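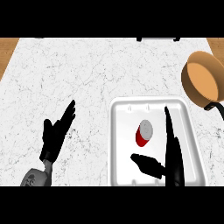 Worktop, white marble with grey and black veins, wood at the far corners.

7/5/26

Stain trials, continued. The Furside offcuts have now had two coats of the Groduvero sealer and a full night to think about it. Set out lemon juice, cold tea, red wine and the mustard from the back of the fridge, which predates the project. Covered each spot with a jar lid and went off to do invoices.

Wiped down after 38 minutes. Should have been 30, but the invoices fought back. Tea: gone. Wine: faint pink ring, goes if you stand by the window and want it to. Lemon: dull patch, as in January, same size, same shape. Sealer keeps colour out and does very little about acid. The tin says this too, in small type, under the picture of the happy family.

Mustard inconclusive. Smell conclusive.

Birkham piece (no. 344) still has the old wax on it and beat the sealed ones on tea. Annoying. Try stripping half of it before anybody gets attached to the wax idea.

Husar polishing powder: worked the lemon patch with a damp felt pad, small circles. Shine came back in the middle and left a halo round it, so there are now 2 marks where there was one. Go wider next time and feather out. Wrist sore.

To do: more felt. New lemons. Label the jar lids, as I had to sniff my way back to which was which.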